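4. Réalisation en atelier partagé

4.1. Cadre matériel et choix de conception

Le manipulateur étudié dans cette section a été monté dans l'atelier partagé Gekthorpe, dont les membres disposent d'un outillage courant mais d'aucune cellule robotisée fermée. Cette contrainte a orienté l'ensemble du travail. Le bras devait pouvoir être assemblé sur un établi ordinaire, déplacé par deux personnes et remis en service sans étalonnage optique externe. La conception mécanique, désignée par le nom de Brusodel, reprend une architecture sérielle dont les articulations ont été carénées afin de limiter les risques de pincement. Le logiciel de commande, Ulach, a été rédigé par Sutrisno Ismail puis adapté par les auteurs aux besoins de la présente étude.

La tâche retenue est le prélèvement de boissons dans une armoire réfrigérée à porte vitrée. Elle associe un volume d'accès étroit, des objets de diamètres différents et des surfaces réfléchissantes, trois difficultés que les bancs d'essai domestiques traitent en général séparément.

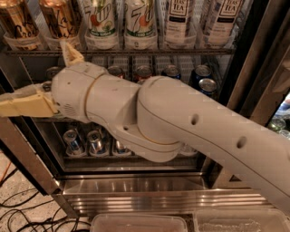
Figure 3. Approche de la clayette supérieure, porte ouverte.

La planification des trajectoires repose sur un découpage de l'armoire en zones d'accès, chacune étant associée à une posture initiale du coude. Ulach calcule d'abord le déplacement du poignet jusqu'au plan de la porte, puis engage une phase lente au cours de laquelle seules les trois dernières articulations sont sollicitées. La clayette supérieure constitue le cas le plus exigeant : le doigt du préhenseur s'y présente verticalement, à hauteur du bord avant de la grille, tandis que l'avant-bras masque une grande partie du niveau intermédiaire (figure 3). Il en résulte une perte d'information visuelle sur les canettes situées derrière le bras, que le planificateur compense en conservant la dernière carte d'occupation acquise avant l'entrée dans l'armoire. Cette carte est invalidée après 34 secondes, délai au-delà duquel le bras se retire et procède à une nouvelle acquisition.

Les séparateurs en plastique blanc qui maintiennent les boissons debout ont été intégrés au modèle géométrique sous la forme de parois rigides. Cette approximation est prudente - elle interdit certaines prises latérales pourtant réalisables - mais elle a réduit le nombre d'arrêts de sécurité lors de la mise au point.

4.2. Protocole d'essai

La campagne s'est déroulée en février et comprend 422 tentatives de prélèvement. Pour chacune d'elles, la consigne précisait le type de contenant et le niveau visé, sans indication de position. La vitesse de l'effecteur a été plafonnée à 200 mm/s hors de l'armoire et réduite de moitié à l'intérieur. Un opérateur, placé hors du volume de travail, tenait en permanence l'arrêt d'urgence. Le journal des couples articulaires a été enregistré au moyen du module Carrilho, synchronisé avec l'horloge du contrôleur.

L'assortiment mêle des bouteilles et des canettes, placées en haut, et des canettes réparties sur les niveaux inférieurs. Les canettes fines de la clayette la plus basse ont fait l'objet d'un réglage distinct de l'effort de serrage, déterminé par paliers successifs sur établi.

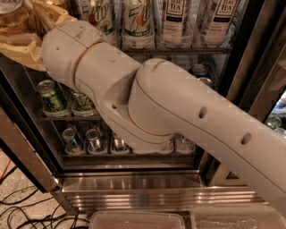 4.3. Limites du montage

Le faisceau de câbles demeure la principale faiblesse de l'installation. Son cheminement au sol restreint le repositionnement de la base et impose une vérification avant chaque série. Par ailleurs, le jeu mesuré au coude a augmenté au cours de la campagne, ce qui a conduit à resserrer l'articulation à 5 reprises. Les essais correspondants ont été conservés dans l'analyse et sont signalés comme tels dans les données de la section 5.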